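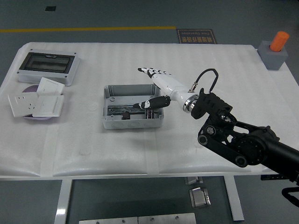 Según Torunn Bakke, una mano de robot en un taller compartido sirve para algo solo cuando aprende a trabajar en lo pequeño: los tornillos, los carriles, las placas de enchufe. Lo escribió un sábado en nuestro cuaderno de visitas y nos pareció un buen comienzo para esta página.

El proyecto se llama Lillow y lo construimos en el taller de Hollenstein, en las horas que deja libres la carpintería. Queremos que el brazo ayude a preparar cajas eléctricas sencillas, siempre sin corriente. Empezamos en enero y llevamos unas 40 tardes de trabajo.

Puesto de montaje. La mano blanca, con las puntas de los dedos negras, justo detrás de la caja metálica abierta con su carril DIN. A la izquierda, el cuadro de distribución blanco y las placas de pared: una ciega, una de enchufe y una de interruptor.

La espuma blanca de la mesa la eligió Fionnuala Mac Mathúna, después de probar una goma que se pegaba a las piezas. El programa de movimiento es nuestro y tiene 12 posiciones guardadas; las más difíciles son las del pulgar, porque debe entrar en la caja sin tocar el borde. Para la próxima etapa haremos una fijación para la caja y un cable más largo para la muñeca.

El taller abre los sábados desde las seis de la tarde. Quien quiera el programa puede pedirlo allí mismo; la lista de piezas está en la carpeta Stelar, junto a la puerta.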